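Why I stopped answering email before lunch
Notes for the lunchtime talk, 31st August 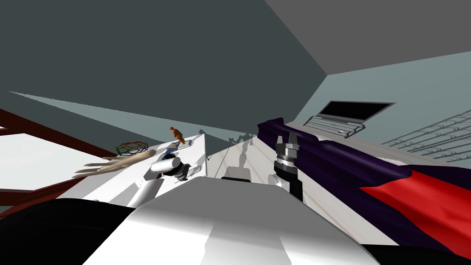

OK, so start slow. Say hi, wait for the door to close, then ask who has looked at their inbox since they sat down (put my own hand up first, it loosens people up!).

Then the number. When I got back from vacation last October I had 1,092 unread messages, and I read every one of them, in order, like a good kid. It took me 2 days. 42 of them needed something from me. Let that sit for a second, have some water.

Next bit is the Corkow story. I was running the Corkow account back then and I was so proud of my speed - I'd reply in minutes, day or night. What I got for it was more email! People learned I was the fast one, so everything came to me, even stuff about the parking lot. Don't go on too long about the parking lot. I always do.

So, what I do now. Mail stays shut until lunch. I told my team at Kunar, I told the clients, I put one line in my signature. I was terrified for the first week. One client at Flustix grumbled, and then asked me how to set it up for herself (pause, people usually laugh).

If someone asks about emergencies: they call me. The phone still works. It has rung maybe twice before noon all summer, and one of those was my dentist.

Skip the slide on folders if we're running behind. I love my folders but it's a lot of folders.

Last part, get them to write down one hour tomorrow when mail is closed. A real hour, with a start time, on paper. Pens are in my bag, side pocket. Give them a minute of quiet, then questions, and remember to repeat each question for the people in back.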